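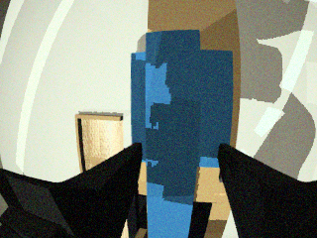

Traltside Workshop List
Date: 09/08/2019
Subject: Re: simulation before we cut the new fingers?

Hello all,

Thank you for the quick answer. I reply below your lines, I hope the quoting survives.

> I looked at your post about the arm on the second bench. Before you
> print another set of fingers, did you try them in the simulator?
> We lost two weekends in Broditz because the finger tips were too short
> for the parts and we noticed it only on the real machine.

Yes, I did this now. I built the bench in the simulator during the last week, with the arm, the two black fingers and the blue test part, the one with the tall middle and the lower sides. The camera sits at the wrist and looks forward between the fingers, the same as on the real arm. It is not a beautiful model, but the sizes of the fingers and of the part are correct, I measured them with the calliper and not from the drawing.

> What do you use for the gripping point? If you take the centre of the
> part from its outline, it will be wrong for anything with a step.

This was exactly my problem. My script took the middle of the outline, and one side section is wider than the other, so the point came out too far to the right. Now I look only for the tall section and take its two vertical edges. With the old method I had 207 good grips in 386 tries. With the new one I have not yet made the full run, so please do not ask me for the number. I will send it when I have it.

> And the light? Ours was perfect in simulation and useless under the
> lamp.

I have one strong light from the side and the shadows are hard. The part is blue everywhere, but in the view of the camera most of it becomes nearly navy and only some patches stay bright. My colour threshold found the bright patches and believed they were separate objects. I made the range for the brightness much wider and kept the hue narrow, and this helped. I do not want to make the light softer in the simulator, for the lamp at our bench is also not soft.

> Last thing, did you close the fingers at the same speed on both sides?

In the simulator yes, they are mirrored. On the real arm the left servo begins a little later. I have set a delay of 9 ms for the right one, but I am not sure it is the correct way. If somebody has done it with a linkage and only one servo, I would be glad to see a sketch. The linkage from the Cardoso plans I could not make fit, the bracket touches the wrist when the arm is low.

Some questions from my side:

1. Is it worth to put a rubber layer on the tips in the simulation, or is it enough to raise the friction value? I raised it and the part stopped slipping, but I have the feeling that I am cheating.

2. The black fingers are almost without detail in the shadow. I would like to find the tips in the camera view for calibration. Would you print them in another colour, or put a small sticker on the end?

3. Does anyone still have the 2 mm spacers from the Brollport order? I looked in the drawer with the bearings and in the box under it.

I will be in the workshop tomorrow from the morning, the arm stays clamped on the bench, so please do not move the bench even a little. The calibration took me a whole evening.

The files are in the shared folder under "gripper", the newest one has "wide_v" in the name. The older ones I leave there until November and then I delete them, so take a copy if you need one.

Best regards from Traltside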